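Werport Small Ads

A collection of second-hand advertisements in English, with corrected spelling and item labels

Version 2

This repository contains 1,475 short advertisements written by private persons who wanted to sell, swap or give away things from their home. The texts come from the free notice pages of three towns: Werport, Jornwood and Husau. Every text is given two times, once as the writer typed it and once with the spelling corrected. I made the collection for my work on spelling tools, but it can also be useful for people who study how we describe ordinary objects in few words.

The ads are short. Many have no verb at all ("Garden bench, good condition, collect only"). Some are written by people for whom English is a second language, as it is for me, and I have tried to treat these texts with the same respect as the others. A sentence which is unusual but clear was not changed.

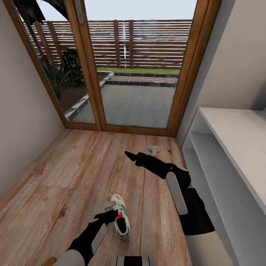
Home and Garden

This is the largest of the nine categories. It contains furniture, shelves, lamps, garden tools, fence parts, paving stones and plants. The limit between furniture and garden was difficult in the first version, so I joined them. A folding chair can be sold for the kitchen in one ad and for the patio in the next, and the seller often does not say which.

The other categories are Clothes and Shoes, Kitchen, Children, Books and Music, Bicycles, Tools, Pets, and Other. An ad which offers several things gets the category of the first thing named.

Files

ads.tsv contains all the advertisements, one per line, in UTF-8.
items.tsv contains the item labels, connected to the ads by the field ad_id.
variants.tsv lists every spelling that was corrected, with the form that replaces it.
GUIDE.txt contains the complete rules for correction.

Fields in ads.tsv

There are 18 fields. The most important are these:

ad_id: a number which never changes between versions
town: W, J or H
category: one of the categories above
text_raw: the ad as typed, with line breaks replaced by a space
text_norm: the ad with corrected spelling
price: the price as a number, empty if the writer gave none
offer: sell, swap or give
brand: the maker's name, if it is in the text

The remaining fields are explained in GUIDE.txt. Please do not use the field length_old. I keep it only so that scripts for version 1 do not stop with an error.

How the texts were corrected

The first pass was made with Matos, a small program of mine which compares each word with a list and marks the ones it does not know. After this I read all the ads and decided each marked word by hand. Numbers, measures and abbreviations stay as they were, also when the same writer uses "in." and "inch" in one line. 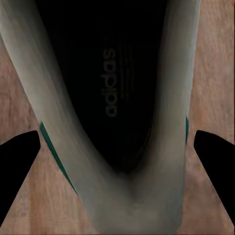 Names of makers gave me more work than any other kind of word. Writers put them in capitals, in small letters, with a space in the middle, or with one letter missing, and a normal dictionary does not help. For the correction of letters I follow ordinary English practice, so a name begins with a capital in text_norm. This is not always how the maker prints it. On the black insole of the grey sneaker the word is "adidas", all in lowercase, and a seller who copies it letter by letter has made no mistake. For this reason the field brand keeps the writer's own capitals, and such cases are not counted as errors in variants.tsv.

Known problems

Ads from Husau are fewer than the others, and most of them are about bicycles. Do not use the collection to compare the towns.

The price field does not separate "each" from "for all". If this matters to you, read text_raw.

Some ads were posted again with a small change, usually a lower price. I removed exact copies but left the changed ones, because the changes are interesting.

Personal data

Telephone numbers, e-mail addresses, street names and names of persons were replaced by a tag in square brackets. If you find one that I missed, please open an issue with only the ad_id, and do not repeat the text there.

Changes from version 1

Furniture and Garden joined in one category
Field offer added
Wrong line breaks in the Jornwood ads repaired
American spelling used everywhere in text_norm

The next version is planned for September. Corrections to variants.tsv are welcome before then, preferably as one pull request per word.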